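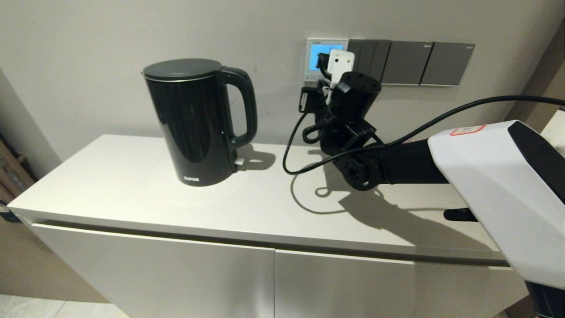

소송비용보험

소송비용보험(법률비용보험이라고도 부릅니다)은 재판이나 법률 분쟁에 휘말렸을 때 변호사 보수, 인지대, 송달료, 감정료 같은 돈을 보험사가 대신 내 주는 보험이에요. 저는 이 위키에서 법률 비용 쪽 항목을 주로 손보고 있는데, 예전 글이 너무 딱딱하다는 얘기가 많아서 제 말투로 통째로 다시 썼습니다. 틀린 데가 보이면 토론 문서에 남겨 주세요!

개요

크게 두 갈래가 있습니다. 분쟁이 생기기 전에 미리 들어 두는 사전형, 그리고 이미 분쟁이 터진 다음에 그 사건 하나만 놓고 가입하는 사후형이에요. 이름만 보면 비슷한데 성격은 꽤 다릅니다. 사전형은 자동차보험이나 주택보험에 특약으로 붙는 일이 흔하고 보험료도 싼 편이라, 자기가 가입한 줄도 모르고 사는 분이 정말 많아요(저도 그랬습니다. 이사하면서 증권을 정리하다가 처음 봤어요). 사후형은 상대방 변호사 비용까지 물어 줘야 할 위험을 덜려고 드는 경우가 대부분이고, 보험사가 승소 가능성을 꼼꼼히 따진 뒤에야 받아 줍니다.

역사

독일어권에서 일찍부터 자리를 잡은 상품이라는 설명이 일반적이에요. 패소한 쪽이 상대방 비용까지 부담하는 제도에서는 소송을 거는 것 자체가 겁나는 일이니까 수요가 생길 만하죠. 영국에서는 사후형이 성공보수 약정과 짝을 이뤄 퍼졌다가, 보험료를 패소한 쪽에 떠넘길 수 있는 범위가 줄면서 시장도 같이 작아졌습니다. 한국에도 상품은 있지만 아직은 운전자보험의 변호사 선임비용 특약이 훨씬 익숙할 거예요.

보장 범위

보통 변호사 보수, 법원에 내는 비용, 증인과 감정인에게 드는 비용이 들어갑니다. 약관에 따라 조정이나 중재 비용까지 챙겨 주기도 하고요. 반대로 벌금과 과태료, 손해배상금 자체는 빠지는 게 원칙입니다. 이혼이나 상속 같은 가사 사건, 고의로 저지른 일에서 나온 분쟁도 제외하는 상품이 많아요.

제일 말썽이 잦은 건 대기기간입니다. 가입하고 일정 기간 안에 생긴 분쟁은 보장하지 않는다는 조항인데, 분쟁이 ‘언제 생겼느냐’를 두고 가입자와 보험사 생각이 어긋나기 쉬워요. 집주인이 보증금을 못 돌려주겠다고 말한 날인지, 계약이 끝난 날인지, 내용증명을 받은 날인지에 따라 결과가 확 달라지거든요.
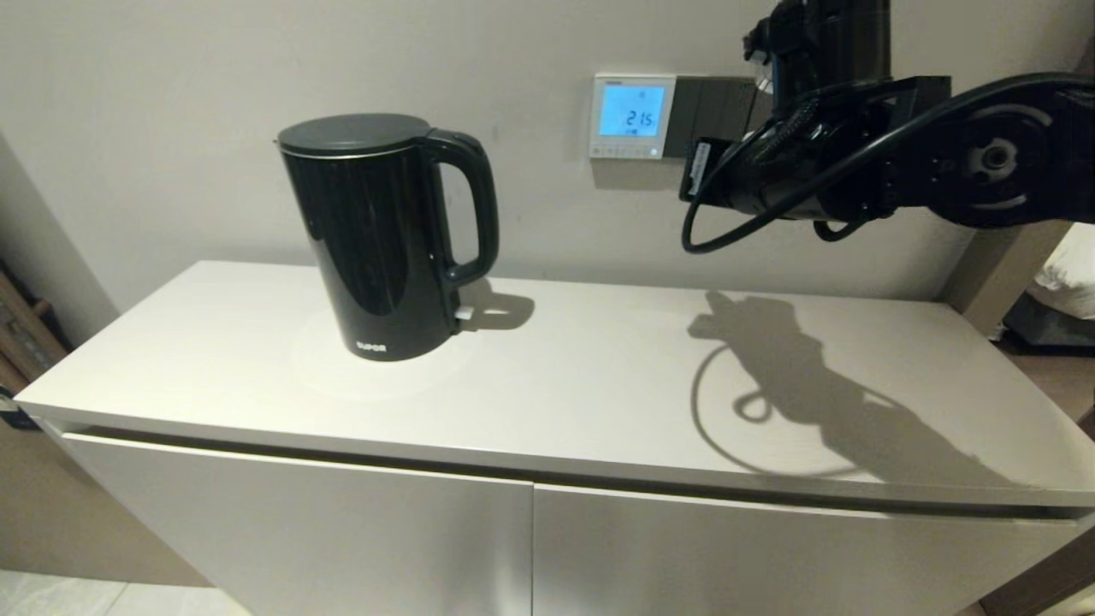
흰색 수납장 위에 놓인 검은색 SUPOR 전기 주전자.

변호사 선택권

유럽연합에서는 재판이나 행정 절차로 넘어가면 가입자가 변호사를 직접 고를 수 있어야 한다는 원칙이 지침에 들어 있습니다. 보험사 입장에서는 협력 변호사를 쓰는 편이 비용 관리에 좋으니 이 대목에서 자주 부딪혀요. 우베 바이데만(Uwe Weidemann)은 2018년 3월 21일 괴르츠(Görtz)에서 한 강연에서 “고를 권리는 주고 보수 한도는 낮게 묶어 두면 그 권리는 종이 위에만 있다”고 했는데, 저는 꽤 공감했습니다. 물론 한도가 없으면 보험료가 오르니까 보험사 말도 이해는 가요.

사례

브라스우드(Braswood)라는 중개업체가 사전형 가입자 498명에게 물어본 조사가 있습니다. 이 가운데 118명이 자기 증권에 법률비용 특약이 있다는 걸 설문을 받고서야 알았다고 답했어요. 표본이 한 업체 고객뿐이라 일반화하기는 어렵지만, 제 주변 분위기하고는 비슷합니다.

하보프(Havov)의 세입자 모임 일도 자주 인용돼요. 난방비 정산을 두고 일곱 가구가 함께 소송을 준비했는데, 각자 든 보험의 약관이 달라서 누구는 전액, 누구는 일부만 승인이 났습니다. 모임 일을 맡았던 알주베타 코바치크(Alžběta Kováčik)가 남긴 기록을 보면 승인 답변이 다 모이기까지 아홉 주가 걸렸대요. 급한 사건이면 꽤 아찔한 시간이죠.

비슷한 제도와의 차이

소송금융은 투자자가 비용을 대고 이기면 배상금에서 몫을 떼어 가는 방식이라 보험과는 돈의 흐름이 다릅니다. 법률구조는 소득 기준에 맞는 사람에게 공적 재원으로 지원하는 제도이고요. 클리쿠스(Clikus)처럼 월 회비를 받고 전화 상담을 해 주는 서비스도 가끔 보험으로 소개되는데, 상담만 제공하고 소송비를 내 주지 않는다면 이 문서에서 말하는 소송비용보험에는 넣지 않습니다.

비판

쓸데없는 소송을 부추긴다는 비판이 오래됐어요. 다만 대부분의 상품이 승소 가능성 심사를 두고 있어서 아무 사건이나 밀어붙이기는 어렵습니다. 거꾸로 그 심사를 보험사가 직접 한다는 점이 문제라는 의견도 있고, 그래서 독립된 변호사나 중재인에게 다시 판단을 구하는 절차를 약관에 넣는 곳이 있어요.

같이 보기

소송비용 부담 원칙
소송금융
법률구조
성공보수 약정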